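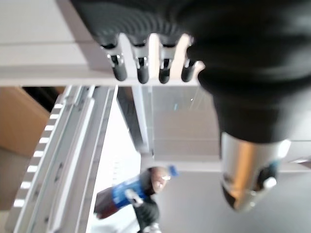 Re: [lab-equipment] Second budget round, hands and spare parts
From: Sotiris Drakos
To: the list

4 shares · 6 comments

Dear all,

Chrysoula wrote in February:

> Before I close the table I need from every group one list with
> priorities. The Praseo quotation for the wrist mounts is valid until
> the end of the month. Please do not write "various accessories" again,
> the office sends it back to me. Also I would like to understand why
> we need gloves for a robot, and why so many.
> Chrysoula Giannakopoulos

Thank you for the patience. I answer point by point, and I am sorry that it became long.

Gloves first. The hands work with a dark glove over the fingers, and only the metal fingertips come out. The glove is a wearing part and we should budget it like printer paper, not like equipment. I propose 312 euros for the year, on the consumables line.
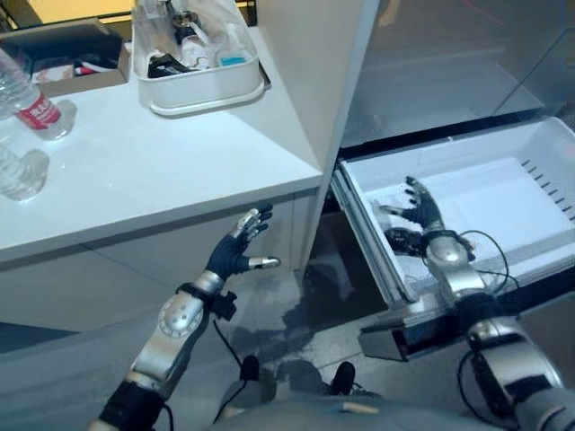 Photo: S. Drakos / Gerkia kitchen area

Second, the cables. At present they hang free beside the arms, and near an open drawer this makes me nervous. Teixeira offers a cable guide which can be fixed to the forearm. I would buy one set for each arm and one spare set. Delivery is six weeks, so the order has to leave before the summer plan is discussed, otherwise we lose the autumn also.

Third, the wrist mounts. We have one on each arm and no reserve. If one breaks, the two-handed tasks stop completely. Please accept the Praseo quotation as it is — I asked for a discount and they answered very politely no. 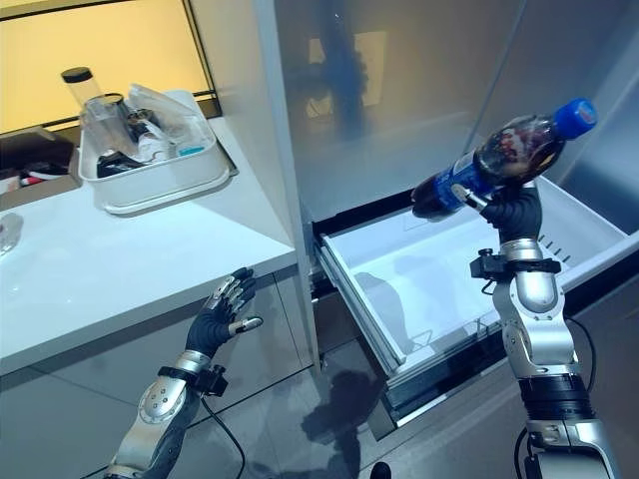

Bottle in the right hand, freezer drawer open.

Fourth, the fingertips. Ciltis sells them only in packs of four, and I ask for two packs. The finish is smooth metal, and I would like to compare it with a softer tip on plastic bottles before we decide anything bigger. For this comparison I need no money from the equipment line, only the permission to use what remains from last year.

Now the difficult one. Some of you asked if one arm would be enough and the other could go to the group downstairs.

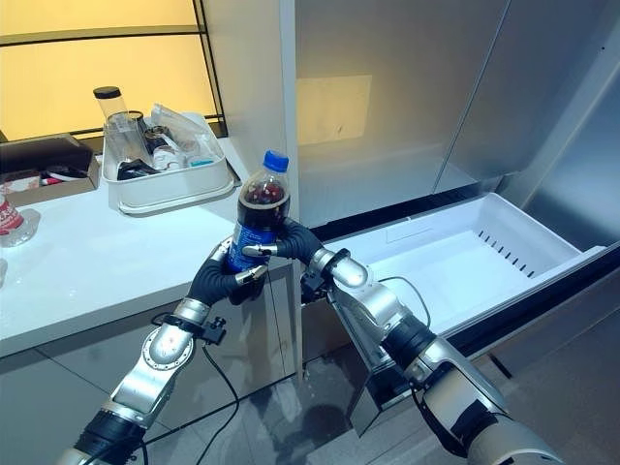

My opinion is that the pair should stay together. Passing an object from one hand to the other is half of our work plan, and with one arm we would have to write this part again. If the group downstairs needs an arm, I would support a separate request from them, and I can help with the technical text.

For repairs I ask to reserve 2000 euros and not to touch it before the autumn.

Chrysoula, the list in your format is attached. I did not write "various accessories" anywhere.

With kind regards,
Sotiris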